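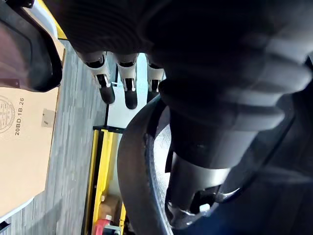 Tan carton with 20BD.1B.26 printed sideways on one face and a round stamp beside it.

Pelon Packing Carton

Sold by Dirnurow
Ships from the Dudgate warehouse
In stock: 2,961 cartons
Price: $299 per pallet
Stock figure updated October 27, 2026

The Pelon is a plain tan shipping carton for parts, tools, small equipment and boxed goods. It comes flat, folds up by hand and closes with tape. We stock it in one size and sell it by the pallet or by the bundle.

Most buyers use it in one of two ways. Some pack it once and send it out with an order. Others keep a set on the shelf in a workshop or storeroom and use the same cartons for returns, spares and parts waiting to be put away. It works for both, though the tape and labels you choose will be different.

Specifications

Length: 23 inches inside
Width: 14 inches inside
Height: 12 inches inside
Style: regular slotted, with all flaps the same depth
Color: tan inside and out
Recommended load: 40 pounds
Cartons per bundle: 20
Bundles per pallet: 7
Shipped: flat, strapped, with a cover sheet on top of each bundle

All sizes are taken inside the folded carton. Outside sizes are slightly larger on every side. If you are fitting cartons onto shelving, allow at least half an inch of clearance on each side, and more above if you want to lift the flaps without pulling the carton out.

The recommended load is for goods spread across the whole bottom of the carton. A single heavy part sitting on one point should have a flat pad under it. We sell pads cut to the Pelon footprint, and they are listed further down this page.

Printing on the carton

Cartons may carry a printed code, a round stamp, both or neither, depending on the run and on what the buyer asked for. Standard pallet stock is printed in dark ink on one face only. The other three side faces are left blank for your own labels.

Text can be set upright or sideways. Sideways printing is the better choice for cartons that will be stored standing on end, and it leaves more of the face free. Please say which you want when you order custom printing. If you don't say, we print it upright.

Custom codes can have up to 16 characters, including periods and dashes. Letters are capitals only. We print exactly what is on the order form, so check zeros against the letter O and ones against the letter I before you send it. We can't take back cartons printed with a code that matches the form.

The round stamp is added with a separate plate. You can supply your own artwork. Very small text inside rings tends to fill in on board, and we may ask you to make the lettering larger before we make the plate.

Labels

Paper labels stick well to a clean, dry face. Put them near a corner and keep them off the edges and the flap folds, where they lift. For shelf use, place the label in the same spot on every carton. It makes a row of them much quicker to read.

If a carton is going to be used again, put the new label right over the old one. Peeling a label off usually takes the top layer of the board with it, and the next label won't hold on the torn patch. 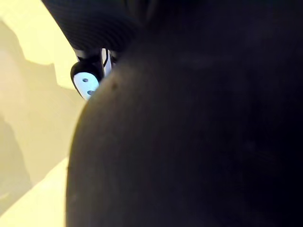
Packing padded and cushioned items

Padded items need a little more thought than boxed goods. Foam and covered cushions take on a mark from anything hard that is pressed against them for a long time, and smooth coverings can pick up scuffs from bare board.

Wrap the item in a soft sheet first. Tissue is fine for short trips. For longer storage use a thin foam sheet or clean cotton cloth. Don't use printed paper against a light-colored covering.

Set the item in the carton with its padded side up. Fill the sides with crumpled paper so that it can't slide, and leave the top loose. The flaps should close without pushing down on the padding. If they don't, the carton is too small for the item and you should use a taller one.

Keep metal parts in a separate bag or an inner box. Screws, brackets and other fittings that belong with a padded item can go in the same carton as long as they are bagged and taped to the side wall – taped down, so they can't work their way underneath.

Packing flat panels

Long flat panels can go in a Pelon if they are shorter than the inside length. Stand them on edge along the long wall. Put a pad on each side and fill the space that is left. Two or more panels should have a sheet between them.

Panels that only fit corner to corner are not a good match for this carton. The corners of the panel end up resting on the corners of the board, and that is where it gives first. Use the Haque panel sleeve instead. It is sold on its own page and ships from the same warehouse.

Folding and taping

1. Lay the flat carton on a clean table with the printed face up.

2. Open it out and square up the corners. New board is stiff, so bend each fold back and forth once before you press it down.

3. Fold in the short bottom flaps, then the long ones. The long flaps should meet in the middle with no overlap.

4. Run one strip of tape along the center seam and at least 2 inches up each end. For loads over 25 pounds, add a strip on either side of the first.

5. Turn the carton over, set it down on a flat surface and pack it.

6. Close the top flaps in the same order and tape the seam the same way.

Two-inch packing tape is enough for most uses. Paper tape gives a neater finish and is easier to recycle along with the carton, but it must be pressed down firmly from end to end. For cartons you plan to open often, use a low-tack tape on the top and a strong one on the bottom.

Working with cartons on a bench

A carton in use should stand close to the work and not under it. Place it to one side with the printed face toward you, so you can read the code without turning the carton. Keep the flaps folded out and down. If they get in the way, hold each pair back with a clip.

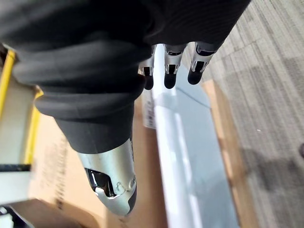

On a narrow bench, try turning the carton so that the short side faces you. It takes up less of the front edge and you can still reach the bottom. Part-filled cartons should go back on the shelf or the floor at the end of the job. Weight left on one corner of an open carton will rack it out of square, and after that the flaps never quite line up.

Storage

Keep unused cartons flat and strapped until you need them. Store them indoors, off the floor, on a pallet or a shelf that supports the whole bundle. Bundles stored on edge will bow.

Damp is the main thing to watch for. Board that has taken up moisture feels soft at the folds and won't hold its full load, even after it has dried out. Don't stack packed cartons in a room where the floor sweats.

Packed cartons can be stacked four high when each one weighs 40 pounds or less. Line up the corners, which carry most of the weight. Put the heaviest cartons at the bottom and keep the labels facing out.

Pads and dividers

Flat pad, cut to the inside footprint, sold in packs of 50
Cross divider, makes four equal cells, sold in packs of 20
Long divider, splits the carton down its length, sold in packs of 20

Dividers come flat and slot together. They are full height, so small parts can't slip over the top from one cell to the next.

Ordering

The pallet price of $299 covers plain cartons or cartons with our standard print. Bundles are priced at checkout. Custom printing has a setup charge for each new code or plate and a minimum order of one pallet. There is no setup charge on a repeat order if nothing has changed.

Plain stock leaves Dudgate within two working days. Custom print takes longer, and we confirm a date when the proof is approved. The last full change to the print options was made in July, and order forms from before then should not be used.

Samples are sent flat, one per customer, with no print. If you need to see the print first, ask for a proof sheet.

Returns are accepted on unopened bundles. Check the outer bundles for crushed edges when the pallet arrives and write any damage on the delivery note before the driver leaves.

Questions about sizes, codes or artwork go to Pankaj Tripathi at the Dirnurow packaging desk. Please include the inside size you need and the weight of the heaviest item.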